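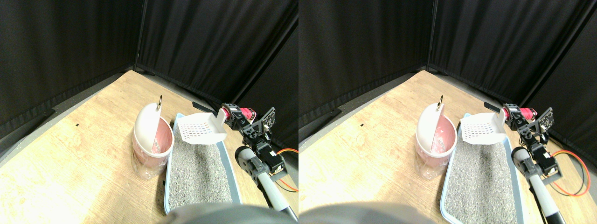

Giltham disposal bin, lid up, beside the litter tray.

Last updated: August

The Giltham is a small lidded bin for used cat litter. The lid tips right back and stays clear of the scoop.

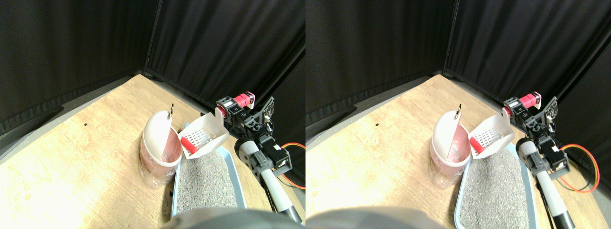

Issue 12 - p. 8

You can see how full it is through the side - handy by Sunday. The scoop has slots across a flat blade and clumps stay on it.

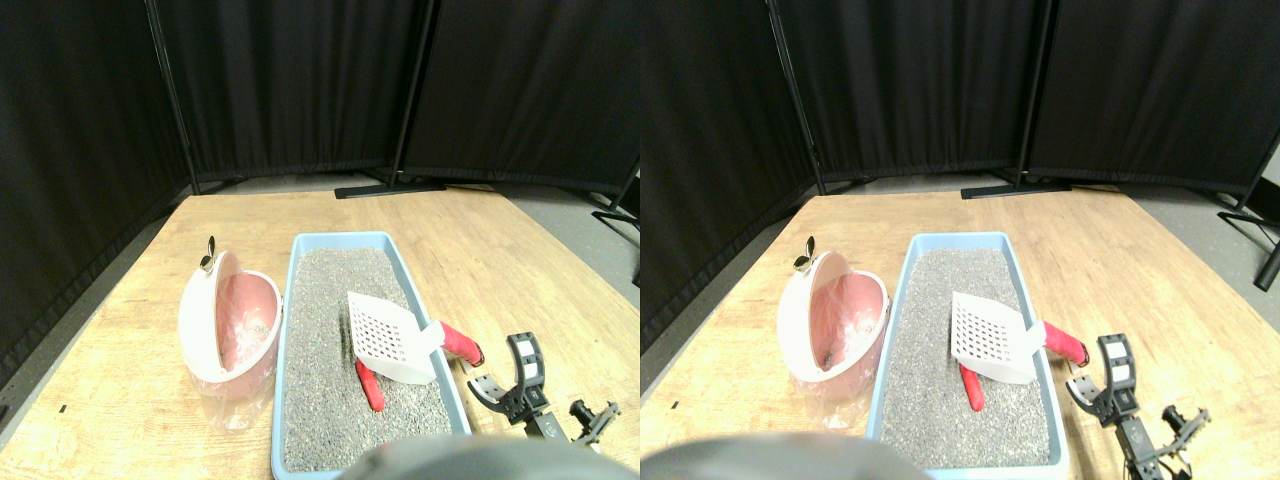
Fine litter drops through with a short shake. The liners are thin, so double them. Four stars out of 5.

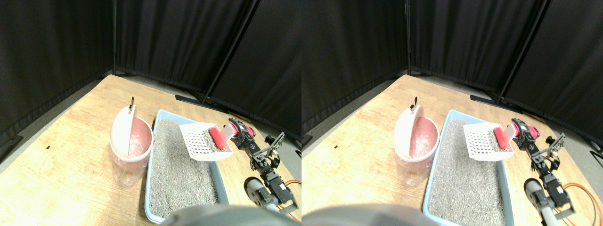
I'd still buy it again for one cat.

Related reviews
Zirnberg covered tray
Liao litter mat
Vustov scoop holder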